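Yiran Liang
02/08/2018

Thread on collecting demonstrations by hand and by remote control, from the tabletop work we've been doing at Fleltwood. Mostly notes to myself, but a few people asked after the Grumia meeting.

By hand first. You put the arm in its compliant mode, take hold near the wrist and walk it through the task. The joints log their own positions. It needs very little software and a new person can produce something usable the same morning.

The trouble is that your hand and forearm are in the camera view for most of the episode. If the policy only sees joint angles, fine. If it learns from images, it learns that a plate is usually approached by a sleeve.

The usual fix is to record the joint trajectory by hand, put everything back where it was, and replay it with the operator standing clear. Images come from the replay. It works for rigid things that sit still. It doubles the time per episode and it fails when an object rolls.

Corn rolls. A round tray with a rim helps, but an ear never goes back to quite the same angle, and the replayed gripper closes a little off the axis. We threw away more corn replays than anything else.

Remote control second. We use a handheld controller mapped to the end effector, with a clutch button so you can reposition your hand without moving the arm. Nobody in the images. The operator sits to one side and looks at the table directly, no headset.

Delay matters less than I expected below 300 ms, for slow pick and place. Above that people start to move and wait, move and wait, and the pauses end up in the data. A policy trained on it pauses too, in the same places.

What you lose is feel. By hand, you notice a plate touching the rail of the rack before you see it. By remote you push until something shifts. Our operators all ended up lifting plates higher than needed and coming down vertically. Safe, slow, and very consistent between people.

Consistency is worth something, mind. The hand-guided set has better individual episodes and a wider spread of styles. One person tips the plate in early, another brings it in upright and lets it lean back at the end. Averaging those two gives you a plate on the rail.

So we wrote a one-page protocol in May. Which side to approach from, where to pause, when an attempt counts as finished. Gumell had suggested this the year before and we ignored it. Apologies to them.

Numbers, for those who want them: 400 remote episodes kept, after removing aborted ones. Operators worked in shifts of 2 hours, and the drop in quality towards the end of a shift was easy to see in the path lengths. I'd go shorter next time.

We don't delete every failed grasp. If the operator misses, backs off and tries again, the whole episode stays in with a flag. Policies trained without any of these had no idea what to do after a miss and tended to carry on to the rack with an empty gripper.

Resetting the table is the part everyone underestimates. We now shuffle positions from a printed list, after finding that people left to themselves put things back in the same few spots, near the middle, within easy reach of their own chair.

Also log the gripper command and the measured gripper width separately. We had only the command for the first batch. Closing on a plate and closing on air look identical in that column - a bad afternoon, that one.

Where I've ended up: hand guiding for contact-heavy steps with a short reach, remote for anything longer where the images matter. Hoani is trying a mix, with the remote operator handing over to a hand-guided final insertion. The join between the two is ugly so far. Velocity drops to zero and the policy treats it as the end of the task.

Next on my list is the clutch. Each press leaves a flat stretch in the trajectory, and I haven't decided whether to cut those out or resample across them. Cutting is simpler, but the image timestamps then need care. If you've compared the two, I'd like to see the plots.
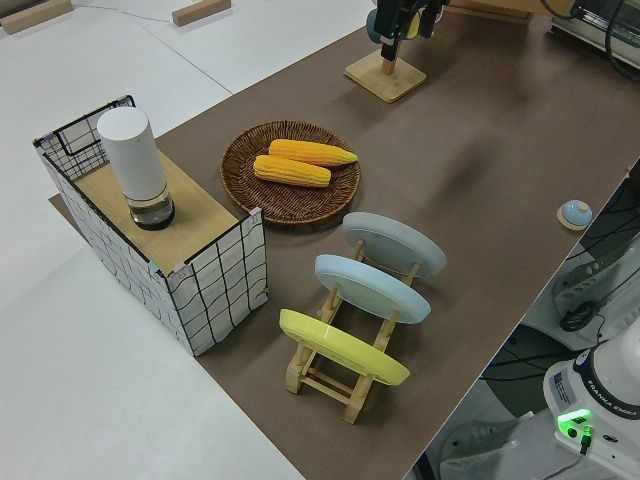
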